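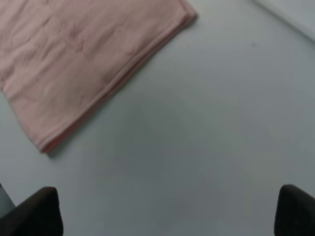 Cotton cloths lose absorbency for two reasons, and both are residue. The first is detergent and fabric softener left in the pile. The second is mineral scale from hard water. A cloth in either condition feels stiff when dry and pushes water ahead of it on a counter. Storage adds a smaller problem. Where a cloth is folded into several layers, as along the thick edge of the pink one, the inside layers get less air than the outside ones, and any damp left in them stays there. Shallow wrinkles over the face of the cloth have no effect on how it works and do not need ironing.

These notes cover washing, stripping, drying, folding and storing kitchen and bath cloths. They replace the older sheet from April, which had the soda and vinegar steps in the wrong order. Ludivine Mallet caught the error.

Testing a cloth

Put a teaspoon of water on a smooth counter. Lay one flat layer of dry cloth over it and count to five without pressing. Lift the cloth straight up. A clean cloth takes nearly all of the water. A coated cloth leaves a smeared patch and shows a wet mark smaller than the puddle was.

Test in the middle of the cloth and again near a hem. Hems hold more residue because the fabric is doubled and stitched. If the middle passes and the hem fails, an extra rinse is usually enough. If both fail, strip the cloth.

A second test is for smell. Dampen one corner with warm water, fold it into a plastic bag, and leave it on the counter for 90 minutes. A cloth that smells clean when dry but sour after this has bacteria in the pile. Strip it and dry it fully before it goes back into use.

Routine washing

Use half the detergent the box suggests for a normal load. The printed line on most scoops assumes a full drum of heavily soiled clothes. Powder is better than liquid for cotton cloths in hard water, as most powders contain a water softener.

Wash kitchen cloths apart from bath towels. Kitchen cloths carry grease, and grease moves from one item to another in warm water. If the load is too small to run by itself, soak the kitchen cloths in a bucket with a spoonful of dish soap, rinse them by hand, and then put them in with the towels.

Do not use fabric softener. It works by coating the fibers, and the coating repels water. Dryer sheets do the same thing with a waxy film. The film also builds up on the lint screen. Run water over the screen once a month. If the water sits on the mesh, scrub it with dish soap and a soft brush, and let it dry before putting it back.

Leave the drum about a quarter empty. Cloths need room to drop and turn over. A packed drum washes the outside of the bundle.

Colors

Wash new pinks, reds and dark blues separately three times. Loose dye comes out mostly in the first two washes. To check, press a damp white rag against the cloth for a minute. If the rag picks up color, keep the cloth separate for longer. Salt and vinegar are often suggested for setting dye. Neither does anything useful to modern cotton dyes.

Pale pinks go dull sooner than strong ones. The usual cause is gray soil redeposited from the wash water, which comes from too little water or too many items. Chlorine bleach will turn many pinks yellow or orange. Use oxygen bleach, fully dissolved before the cloth goes in.

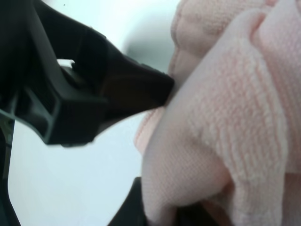

Soft pink cloth, pressed at one point.

Pile is worth knowing about when choosing cloths. Looped pile holds more water. Sheared pile feels smoother but takes water up more slowly. Flat weaves hold the least and dry the fastest, so they suit glassware and anything else where lint shows. Weight is a fair guide to capacity. On the kitchen scale, my flat-weave glass cloths come to 91 grams each and the looped counter cloths to 200. The looped ones need far longer on the line.

Stripping

Strip cloths when they fail the counter test, not on a schedule. Each hot soak wears the cotton slightly.

1. Fill a tub or deep sink with the hottest water the care label allows.
2. Add half a cup of washing soda and stir until no grains are left on the bottom.
3. Put in clean, dry cloths. Dirty cloths waste the soda.
4. Stir every half hour until the water is cool.
5. Drain, wring by hand, and run a plain wash with no detergent.
6. If the water is hard, add a cup of white vinegar to the last rinse.

Soda comes first because it lifts grease and softener. Vinegar comes last, in its own water, to dissolve the mineral scale. Put together, they neutralize each other and neither does its job. Never use vinegar in the same tub or drum as chlorine bleach, as the mixture gives off chlorine gas.

The soak water will turn gray or tan. Part of that is dye and part is old detergent, so the color of the water is a poor measure of how dirty the cloths were. Go by the counter test after drying.

Solène Leblanc, who washes for a guest house in Skitarthorpe, leaves out the vinegar and runs two plain rinses instead. The water there is soft. In hard water, two rinses with no acid will leave the scale where it is.

Spinning and drying

Use the fastest spin the label permits. My washer, an old Lebrun, has a separate spin setting of 13 minutes, and a second run on that setting takes noticeably more water out of the looped cloths. It does very little for flat weaves.

Shake each cloth hard before hanging it. Shaking stands the loops up, and loops that dry standing feel softer. Hold it by the short side, snap it twice, turn it and snap it again from the other end.

Hang by the short side, with two inches folded over the line. Pegs at the corners only. Do not fold a cloth in half over the line, or the inner faces will dry last and the peak will set as a hard crease.
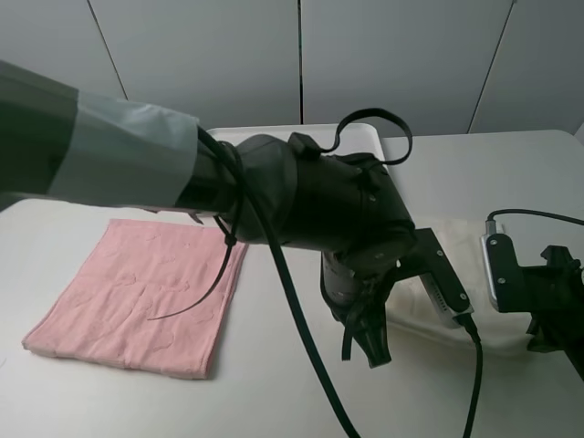 On an indoor rack, leave one empty bar between cloths. Air movement matters more than heat. A small fan on the low setting, aimed along the bars, will dry a rack sooner than a radiator beside it. Open a window a little if there is one. A closed room reaches a point where the air can take no more water, and the cloths stay clammy at the hem no matter how long they hang.

For machine drying, use medium heat and stop while the hems are still very slightly damp. Finish on a rack. Overdried cotton goes harsh, and the short fibers break off as lint. A full lint screen after every load is a sign of too much heat or too much time.

Check dryness at the hem, at the corner, and at any hanging loop. The middle of the cloth tells you nothing.

Folding

Fold on a hard, flat surface. A bed is too soft, and the edges will wander. Wipe the table first and let it dry.

Lay the cloth face down. Smooth it from the center outward with the side of the hand. Fold the long sides in to meet at the center line, then fold in half along that line. Fold the strip in thirds. This puts the hems inside and leaves one rounded edge, which should face the front of the shelf. Single cloths pull out easily from that side without dragging the next one along.

For a drawer, fold once more and stand the cloths on edge in a row. Fill the row so that the cloths hold each other up but a hand still fits between them. If they have to be pushed in, take one out.

Large bath towels do better with fewer folds. Halve the long way, halve again, then fold in thirds. A thick towel folded too many times springs open and takes up more depth than it saves.
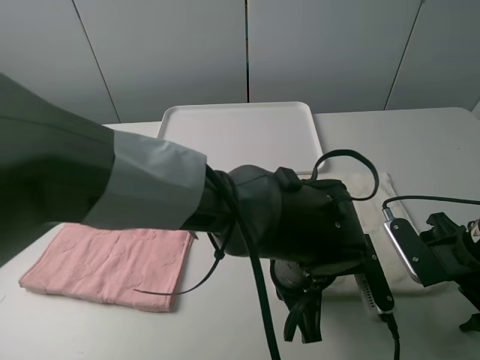
Shelf depth decides the final fold. Measure the shelf, take off an inch for air at the back, and fold to that size. The slatted Girkent shelves in my hall closet are shallow, and towels folded in quarters hung over the front until I changed to thirds. Slats are better than solid board for linens. On solid board, put down a sheet of plain paper and change it when it yellows. Bare softwood can stain cotton.

Storage and rotation

Put clean cloths at the bottom of the stack, or at the back of the row, and take from the other end. Otherwise the same few get all the wear.

Let cloths cool fully before stacking. A warm stack from the dryer holds moisture in the middle and will smell within a week. Spread them over a chair back for half an hour.

Keep scented sachets off the fabric. The oils leave marks that do not show until the cloth is next heated. Cedar blocks are fine if they sit on the shelf and not in the stack.

Retiring old cloths

Hold the cloth up to a window. If light comes through in patches, the pile is gone and stripping will not bring it back. Cut off the hems, which are still strong and make good plant ties. The rest goes to the rag bin.

Mark rags with a notch cut in one corner so they do not return to the kitchen. Two notches for anything that has touched oil or varnish. Rags wet with linseed oil can catch fire by themselves if left in a heap. Spread them flat outdoors, one layer thick, until they are stiff, or store them under water in a lidded metal can until they can be taken to a collection point.

The sheet on stain removal follows the same layout and is kept with the Brerkalance notes on hard water.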